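So, Gästezimmer-Thread. Sonntag, Kaffee steht, ich fang einfach an. Wird länger, sorry.

Ausgangslage: kleines Zimmer, ein Bett, ein Schrank von Stama, der seit dem Umzug schief steht. Im Juli kommt Beatrice Were mit ihrer Tochter für zwei Wochen. Bis dahin muss man hier schlafen können, und zwar ohne vorher drei Wäscheberge umzusetzen.

Problem ist nämlich: das Bett ist kein Bett. Das Bett ist Ablage. Alles was nicht mehr frisch genug für den Schrank und nicht dreckig genug für die Wäsche ist, landet da. Kennt ihr.

Regel Nummer eins für heute: erst Bett, dann Boden, dann Schrank. Letztes Mal hab ich mit dem Schrank angefangen und um elf abends auf dem Sofa geschlafen.

Zur Bettwäsche, weil gestern welche gefragt haben: ja, die bunte bleibt. Paul Frank, Affen, Hello Kitty, Streifen, Punkte, das volle Programm. Meine Schwester findet sie furchtbar. Beatrices Tochter ist sieben, die Abstimmung ist also gelaufen.

Hatte kurz überlegt was Neutrales zu kaufen, das graue Set von Mernness. 116 Euro!! Für grau. Nein danke.

Zwischenstand vom Bett: 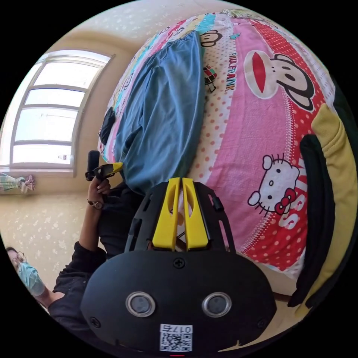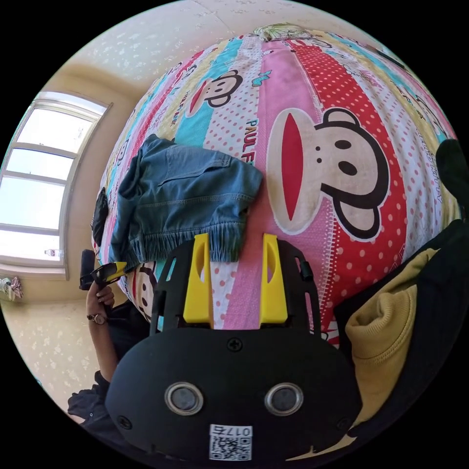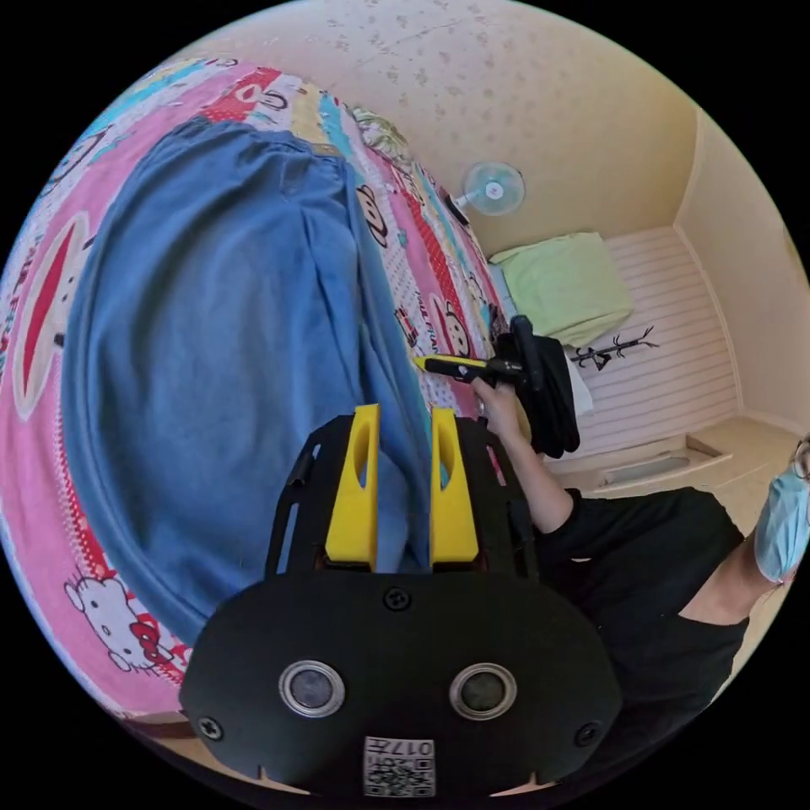

Weiter mit Jeans, da gibts bei uns im Haushalt seit Jahren Streit. Hängen oder falten? Ich sage falten. Einmal längs, Schritt rein, dann dritteln. Steht dann von alleine in der Schublade und man sieht jede einzelne.

Jeansjacken dagegen IMMER auf den Bügel. Gefaltet kriegt der Kragen einen Knick und den bügelt man nie wieder raus. Hab ich bei meiner alten geschafft, trag sie trotzdem.

Frage die gleich kommt: wie oft Denim waschen? Selten. Auf links, kalt, kein Weichspüler. Dazwischen ans offene Fenster hängen, eine Nacht reicht meistens.

Und bitte vorher in die Taschen gucken. Bei mir heute: ein Kassenzettel, ein Haargummi, 2 Euro. Die 2 Euro sind jetzt meine, Familienrecht.

Kurze Pause, Brot gegessen im Stehen. Weiter.

Boden ging schnell. Unter dem Bett natürlich Staub, ein einzelner Socken, und das Ladekabel das ich im Frühjahr nachgekauft habe. Jetzt hab ich zwei. Toll.

Schrank: Fächer ausgewischt, Einlegeboden umgesetzt. Unten liegt jetzt die Winterdecke im Beutel von Clikell, diese Dinger mit Ventil, wo man mit dem Staubsauger die Luft rauszieht. Der erste war undicht und ist über Nacht wieder aufgegangen wie ein Hefeteig. Der zweite hält bisher.

Tipp dazu: Ventil vorher abwischen. Ein Fussel reicht und das Ganze war umsonst. Und keine Daunen da rein, die nehmen das übel.

Der schiefe Schrank selber: Bierdeckel drunter. Ja ich weiß. Es gibt Stellfüße zum Nachrüsten, hab ich nachgesehen, Versand teurer als die Füße. Bierdeckel bleibt.

Zwei Fächer hab ich komplett leer gelassen für die Gäste. Hat weh getan. Aber ich hasse es selber, irgendwo zwei Wochen aus dem Koffer zu leben.

Aussortiert: eine Tasche voll. Drei Blusen, ein Gürtel, Handtücher für die Tierhilfe. Die Tasche steht jetzt an der Wohnungstür und ich kenne mich, da steht sie im Juli noch. Erinnert mich bitte einer dran.

Was noch fehlt: Nachttischlampe. Die von Chu gefällt mir, kostet aber 149. Bei einem Limit von 100 für das ganze Zimmer schwierig. Falls jemand eine gebrauchte rumstehen hat, Nachrichten sind offen. Muss nicht schön sein, muss nur leuchten. Warmes Licht wär gut.

Wegen Matratze, auch eine häufige Frage: ist die alte, aber gewendet. Kopfende zu Fußende getauscht und einmal umgedreht. Macht man eigentlich alle paar Monate, ich halt alle paar Jahre. Alleine ist das Sport, holt euch wen dazu.

Laken spannen geht bei mir so: erst eine Ecke oben, dann schräg gegenüber unten, dann der Rest. Rutscht nicht mehr hoch. Andersrum hab ich immer die letzte Ecke angefangen und die erste ist wieder abgesprungen.

Und Bettbezug: auf links drehen, Arme rein, Ecken von der Decke durch den Stoff greifen, umstülpen, schütteln. Dauert eine Minute wenn man die Ecken findet. Fünf wenn nicht.

Nachtrag, weil drei Leute schreiben: nein, ich bügle keine Bettwäsche. Feucht glattstreichen beim Aufhängen und gut ist. Wer bügeln will soll kommen, Brett steht im Flur.

Beatrice hat grad geschrieben, ob sie eigene Kissen mitbringen soll. Ja bitte – meine sind flach wie Pfannkuchen und neue sind diesen Monat nicht drin.

Morgen dann Fenster und die Gardienenstange, die hängt nur noch an einer Schraube. Dübel hab ich, richtigen Bohrer noch nicht. Wer einen 6er für Beton hat und in der Nähe wohnt: ich tausche gegen Kuchen.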